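Handout 3: Grasp success prediction from self-collected trials
Course notes, Randa Srour

Reading for this unit: the Fikix report, sections on labeling and on the train/test split. Skip the appendix on calibration unless your project group needs it.

The question in this unit is narrow. Given one view of a bin and one proposed gripper pose, can a network say whether closing the fingers there will lift something? We are not asking it to name the object or to plan a whole path. The output is one number between 0 and 1.

Labels come from the arm itself. It moves to a pose, closes, lifts, and then checks the finger gap. If the fingers closed all the way, the trial is a failure. If something is holding them apart, it is a success. No person looks at the trial. The cost is that thin objects get mislabeled, and you should expect to find some of these when you go through the data.

The class set has 3224 trials. Of these, 2745 are for training and the rest are held out. The split is by object, so anything in the held-out trials never shows up in training. Last year's groups split by trial, and their scores were too high for that reason.

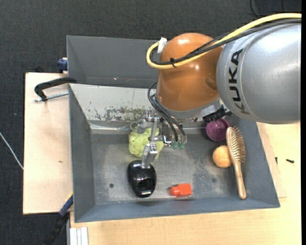 Objects were chosen to fail in different ways. Soft mesh gives under the fingers and is easy to hold almost anywhere. A ball rolls if the first finger touches early. A cup can be taken by the rim or not at all, depending on how it sits. A brush has a handle that works well and a head that mostly does not. Smooth, rounded shells are the hardest, and the baseline model (Cao) is overconfident on them.

Walls matter too. A pose that is fine in the middle of the bin may be out of reach next to a sloping side. The Nummont model gets the distance to the nearest wall as an extra input, and Cao does not. Compare the two on near-wall poses only before you compare them overall.

For the exercise:

Train both models with the settings in the Rinetby config file. Do not change the batch size.
Plot predicted score against measured success rate, using 15 bins.
Pick one object class where the curve is poor and write half a page on why.

Hand in the plot and the half page together. Code is optional. Questions about the config file go to me, before the February lab if possible.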